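Kundmont, 17 May 2022

**Trirnley publishes its good practice rules for hand-held gripper work in shared labs**

Trirnley, the robotics test house in Kundmont, makes public today its rules of good practice for teams who record household tasks with hand-held grippers. The document is called the Shakya Rules, after the building where the first version was written. It is free to read and free to copy, and any lab may use it with its own name on the cover.

The rules were prepared together with the robotics workshop in Fundville. Both sites record everyday work such as making a bed, clearing a table or folding clothes, and both had the same difficulty: each team had its own habits, and recordings made in one room could not be compared well with recordings made in the other. During the trial period the two sites made 3257 recordings under the draft rules, and the text was corrected two times after comments from the operators.

**What the rules ask**

There are 13 rules. They are short on purpose, so that an operator can read all of them before a shift. The most important ones are these:

- Each session has one operator and one second person. The second person may touch the objects only when the operator has said "stop".
- The finger pads and all screws are checked before the first recording of the day. A worn pad is changed on both fingers, also when only one is worn.
- The list of objects for the task is written before the session. An object which is not on the list may stay, but it must be noted.
- Batteries and chargers on soft surfaces are noted one by one, and they are never left there overnight.
- Light stands near a bed or a sofa are secured with a weight at the foot.
- People who work in the same hall are told when recording begins. They can ask that a recording with their face or their screen is deleted, and they do not need to give a reason.
- A failed attempt is kept and marked as failed.

The last point was discussed for a long time. Some operators wished to keep only the good attempts. The final text says that failures stay in the set – without them, a later user cannot judge how difficult the task was.

**Who can use them**

The rules are meant for small and middle-size labs. They do not replace the safety law of any country, and they do not give a certificate. A lab that follows them may write "recorded under the Shakya Rules" in its data sheet, if it also publishes its list of exceptions.
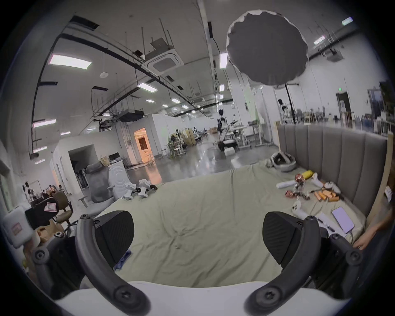 *Page last changed: 17 May 2022*

Bedroom tasks have their own section in the rules. A bed is wide and soft, small things are easily lost in a wrinkled sheet, and a hand can come close to the fingers of the gripper from the side. The section explains where the second person should stand and how phones, pens and controllers are to be noted when they lie on the sheet.

Trirnley has printed 4000 copies of the rules as a folded card for the wall or the tool box. Labs can order them without cost from the front office in Kundmont, and schools may order them too. Comments on the text are welcome until the end of November. After this date both sites will meet in Fundville and decide which changes go into the second edition.

Press contact: Trirnley, Press Office, Shakya Building, Kundmont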